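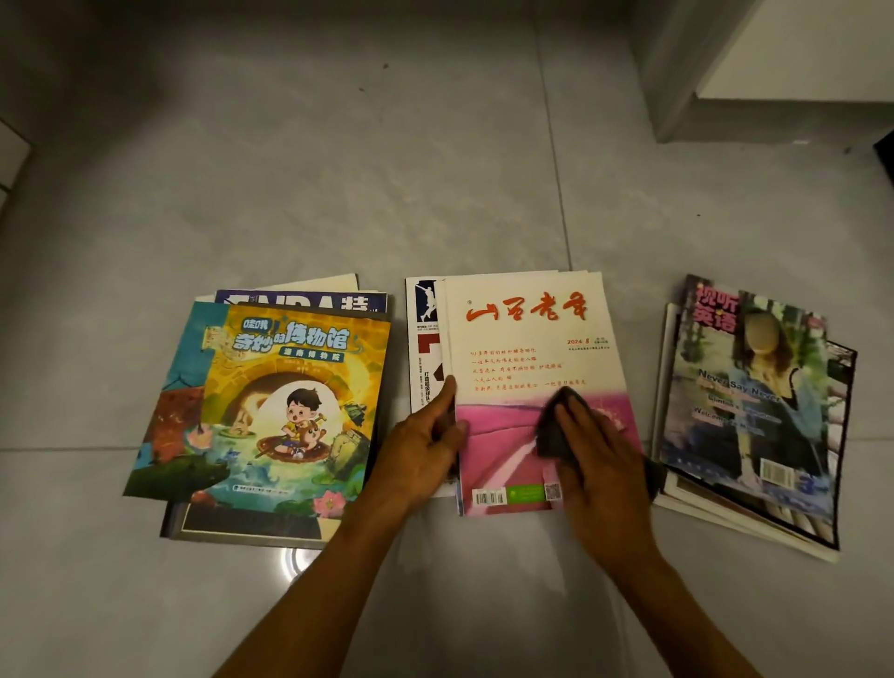
Three piles on the floor tiles. On top of the left one, a children's magazine with a cover for the Hunan Museum.

The best place to sort magazines is the floor. I tried the kitchen table, I tried the bed, and each time I finished with one tall heap that was sliding to one side. On the floor you can make piles next to each other and look at all of them at once.

In our flat in Vornthorpe the magazines lived for years in a white cabinet and on every flat thing near it. When I finally took them all out, one evening in October, there were 145. I had guessed half of that. Most were in Chinese, because this is the language I want my son to keep, and relatives post them to us in parcels that cost more than what is inside. The rest came from the newsagent on Haslam Street, where I used to buy one each Friday to improve my English.

A magazine is a difficult object to keep. A book has a spine and stands up by itself. A magazine bends, and if the cover is glossy it slips off its neighbour. The sizes are also never the same. For this reason I don't sort by size any more, although it makes the prettiest pile. I sort by who will open it again.

The children's titles are the hardest for me. My son learned to read from the ones about museums, with a cartoon boy on the cover and old treasures explained inside in short sentences. He is 11 now and says he is finished with them, but when I put one on top of a pile he picks it up and reads it standing. The sports ones are different. An NBA special is very important for one season, and after that it is important again only when he wants to argue with his cousin about an old score.

My rule is ten minutes for each pile, and no reading. I break the second part always. In a travel monthly I found an article about the ferry to Tullier, with the corner folded by me, and I sat on the cold tiles until I had finished it. We never took that ferry.

What we don't keep goes to the Flallard community library, which has a shelf for magazines in other languages. They ask that you remove any address label and tie the bundle with string in both directions. Rubber bands cut into the covers. If pages are missing, they prefer that you put the magazine in the recycling yourself.

The ones we keep go back in the cabinet lying flat, with the spines turned left and right by turns so that the pile stays level. I leave the newest on top. The next parcel is already in the post, my sister tells me, and it is a heavy one.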